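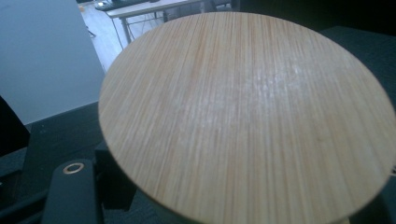 Leena Miettinen wanted it known before anything else that two fingers are enough. She has told every new person in the workshop so since April, and she said it again when the third gripper came out of its carton. Most jobs people bring to an arm, in her view, fail on the approach angle, and a fancier hand only fails in a more expensive way.

The workshop belongs to Trernidik, a small outfit that tests arm tooling for companies that make kitchenware, trays and other goods that are awkward to hold. This year it is comparing three handheld grippers. A person squeezes the handle, the fingers close, and a camera on the tool records what the fingers do. The recordings are later used to teach an arm the same moves. The question for the buyer is which tool gives recordings the arm can use.

Round, flat things are the hard part of the test. A disk has no corner to pinch. If the fingers come in flat, they push it across the table. If they come in too steep, the tips land on top and slide off. What works most of the time is to bring one finger under the rim and close the other down onto the face, and for that the lower finger has to be thin and the person has to see it.

"The camera decides it," said Oskari Saarela, who ran most of the trials. "I can live with a stiff trigger. I can't live with a view where the finger goes missing right when it touches."

The first tool, the Drodoretti, has a stiff trigger. It takes a full squeeze to close, and after an hour the web of the thumb is sore. Its camera sits low, close to the fingers, so a wide object fills the view early and the edges drop out of it. Saarela did better with it once he stopped reaching straight in and started from the side, keeping the near rim in sight. Its fingers held up well. They flex very little, and that helps with anything heavy.

The Colombo is lighter and easier on the hand. Its camera is mounted higher and tilted down, and both fingertips stay visible through the whole grasp. The trade is reach. The camera housing bumps into things on a crowded table, and in tight corners the operator has to turn the wrist in a way that an arm would struggle to copy. Some of those recordings had to be thrown out for that reason alone.

The third, the Wulley, came with soft pads that slip over the fingertips. They grip smooth wood better than bare plastic does. They are also thicker, and getting a padded finger under a thin board is slow work. Oona Räsänen took the pads off one finger and left them on the other, and that mixed setup beat either of the standard ones. The maker does not sell it that way.

In all, the team made 2000 recordings and kept the ones where the object ended up where it was meant to go and the tool's position was tracked from start to finish. The Colombo had 293 rejected, most of them for lost tracking. Fast wrist turns were the usual cause — the camera sees a blur, and the software guesses.

Light matters more than the spec sheets suggest. A pale wall close to the table can fool the automatic exposure, and then dark fingers over a dark surface turn into one shape. Räsänen fixed the exposure by hand on all three tools and got steadier results. Only the Wulley lets you save that setting. On the other two it has to be entered again each time the power goes off, and it was forgotten more than once.

Price did not settle much. The Drodoretti costs 1025 euros with its charger, and the others are close enough that a buyer would not choose on that basis. Spare fingers are a different matter. The Colombo's take 6 weeks to arrive, and a bent finger stops work until they do.

For flat and round goods, the team has gone with the Wulley, with one pad removed. The Drodoretti stays on the bench for heavier pieces. Miettinen still thinks the approach angle explains most of the difference, and she has asked for the disk trials to be run again with the starting position marked in tape.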